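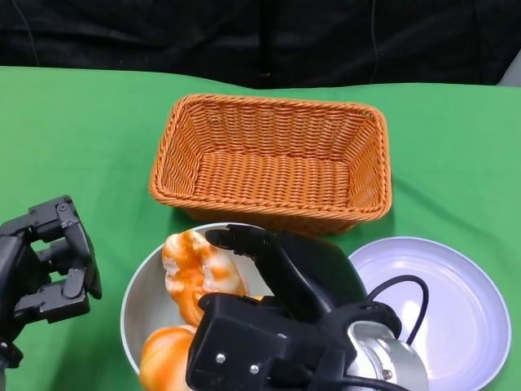
Do you need a written stopping rule if the robot is only a small one? I would say you do, and it wants to be on paper before anybody switches the thing on, with one person per session whose job it is to say stop.

I've been meaning to write that down since October, when a reader asked me and I gave a dreadfully woolly reply over a cup of tea. So let me have a proper go, because I do care about this rather a lot (as my family will confirm, at length).

Our little workshop in Prumitdale has a rulebook called Serkero, after the old boat shed we started in, and it has grown to 29 rules. It began as 19, scribbled on the back of a delivery note! Most of them are dull, and I've come to be very fond of the dull ones. Rule 4 says that the stop button is tested at the start of every session, even if you tested it before lunch. Rule 7 says hands stay off the table while the arms are powered, and yes, that includes nudging a bread roll back into its bowl when it's sitting at an awkward angle and you are itching to help. Pause first, then nudge.

Rule 11 is the one we argue over. It says cables must have slack at full reach, and that you check this by moving the arm slowly through its whole range with nothing else going on. It takes ages. I used to skip it on quiet afternoons, and I'm a bit ashamed of that now.

Then there's the logbook. We're on entry 3963, and every run gets a line, including the boring ones and the ones where somebody forgot to put the plate out. The folks over at Estau keep theirs on a spreadsheet, which is probably wiser, but I do like a pencil on a string.

If you're starting from nothing, please don't copy all of ours. Pick the handful that match your own table, pin them up at eye level, and read them aloud the first few times, however silly you feel. I'll type up the cable check properly next time, once I've found the page it's on.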